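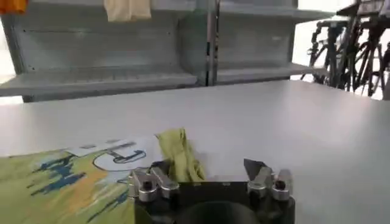 The Trokel table top in white.

Trokel folding table review

September 2022
Words: Yaa Addo

Ferel makes the Trokel in two sizes and three colours. I bought the larger one in white at the end of last winter and have used it most days for cutting out fabric, with a spell as a dining table when we had family staying. I paid full price for it at the Ferel shop in Sketthorpe.

Delivery and setting up

It came in one flat box. The legs are already fixed and the only assembly is screwing on the four feet and the two side catches, and the key for the catches is taped to the inside of the lid where I nearly threw it out. The instructions are one sheet of drawings. Step 4 shows the catch upside down. If yours won't close, turn it round.

The box is heavy and awkward. I got it from the hall to the back room by walking it on its corners. Two people would be better, and the delivery driver is only booked to bring it to the front door.

The top

I wanted white because I work with dark cloth in the evenings and lose the edge of it on a wood finish. For that it has been very good. Tailor's chalk wipes off with a damp cloth. Blue pen comes off with washing-up liquid if you get to it the same day. A tea ring left overnight needed bicarbonate of soda and has not fully gone.

It does show scratches if you catch it at an angle. I use a cutting mat for the rotary cutter and always have, so mine come from pins and from dragging a sewing machine across it, which was my own fault. They are fine lines and don't catch on fabric. The surface has a slight sheen and under a bare bulb I found it tiring, so I moved the lamp to the side.

The edges are rounded. This is nice on the wrists but clamps slip on it, and if you want to fix a hand mincer or a pasta machine to the table you'll need a bit of rubber under the jaw.

Height and wobble

There are two height settings. The lower is normal dining height. The higher is meant for standing work and suits me well at five foot five. My brother-in-law is over six foot and found it too low to stand at for long.

At the lower height it is steady enough for a sewing machine at full speed. At the higher one there is some sway from end to end, none from side to side. Tightening the catches helps for a week or so. Ferel rate it to 100 kg, spread evenly. I haven't tried anything near that, though a full bolt of coating and two machines didn't trouble it.

Folding it away

Folded, it stands upright by itself, but I wouldn't trust it to with small children in the house. It leans against the wall behind my door. The hinge is stiff for the first few weeks and will nip your fingers if you hold it in the obvious place. Hold it by the long edge.

Compared with the Gough

I had a Gough trestle for six years before this. The Gough is cheaper, lighter and easier to carry to a hall or a market. The top bowed in the end and the legs never quite locked. If you move your table about a lot I would still look at the Gough. For a table that stays in one house, the Trokel is worth the extra.

Tobiloba Afolabi at the Sketthorpe shop told me a longer version with a third height is due in October. He didn't have a price.

Good: easy to clean, steady at dining height, decent size of top
Less good: heavy, sways a little when raised, shows scratches in a low light, poor instructions

Score: 4 out of 5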